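Tadosau Opens Simulation Lab to Visitors, Shows Kitchen Manipulation Work

GRINDSIDE — October 7, 2020 — Tadosau, a developer of control software for robot arms, opened its simulation lab to customers, suppliers and local engineering students this week. The program consisted of 19 short demonstrations, most of them run in software on a shared display, followed by a question session with the engineering staff.

The visit was the first the company has held at its Grindside site since the simulation group moved there in July. Attendance was by registration only, and guests were taken through in groups of six to keep the lab within its occupancy limit.

Most of the session dealt with household kitchen tasks. Tadosau builds these tasks in simulation before any hardware is assigned to them. Each task has a start state, a goal state and a time limit. The start state is varied between runs: objects are shifted on the counter or shelf, lighting is changed, and the arm begins from a different joint position. A run is scored as complete only if the goal state holds when the time limit expires.

"A kitchen is a hard place for an arm to work," said Hrvoje Yordanov, head of simulation at Tadosau. "Shelves are close to the wall, appliances sit under the shelves, and the items people want moved are often behind something else. We want to find the bad reaches in software, where a collision costs us a log entry and a few seconds."
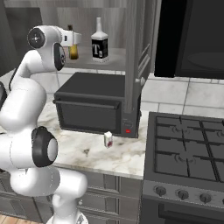 Yordanov told visitors that the kitchen set now holds 2407 saved start states. Engineers can replay any of them with a new version of the controller and compare the result with the previous version. The comparison runs overnight, and a failed run is stored with its joint positions, contact forces and the planner's last accepted path.

Three parts of the software were covered in detail.

The reach planner picks an approach direction for the gripper and checks the whole arm for contact with cabinets, shelf panels and appliances. Earlier versions checked only the gripper and the two links closest to it. According to the company, the full check adds a short delay at the start of each motion and has been made the default setting.

The grasp module chooses where to close on an object. It works from simulated camera views and does not have access to the object's true position during a scored run. Visitors asked how it handles an item that is partly hidden. Yordanov said the module either requests a second view or declines the grasp, and that a declined grasp is logged separately from a failed one.

The contact model sets friction and stiffness for surfaces such as stone, glass, coated metal and cardboard. Staff said this is the part that needs the most manual work. Values are measured on a bench at the Alhassan test hall, entered by hand and reviewed each time the physics engine is updated.

Students also asked whether results in simulation carry over to a real arm. Yordanov said they carry over in part. Free motion through open space matches well. Sliding contact, such as pushing a light carton across a counter, matches less well, and those tasks are repeated on hardware before the company reports a figure to a customer.

"If a controller fails in the simulator, we don't take it to the bench," he said. "If it passes, we still have to take it to the bench. Visitors should leave knowing both halves of that."

Kurklow, which supplies the motion planning library used in the demonstrations, sent two engineers to the session. They presented a short comparison of path smoothing methods and took questions on licensing for schools.

A second open session is planned at the same site. Registration details will be posted to the company's visitor page once the date is set. Schools wishing to bring a class should write in advance with the number of students and any access needs.

About Tadosau

Tadosau was founded in 1992 as a maker of motor controllers. It now develops planning, grasping and test software for robot arms used in service and light assembly work. The company has offices in Grindside and operates the Alhassan test hall.

Media contact: Press Office, Tadosau, Grindside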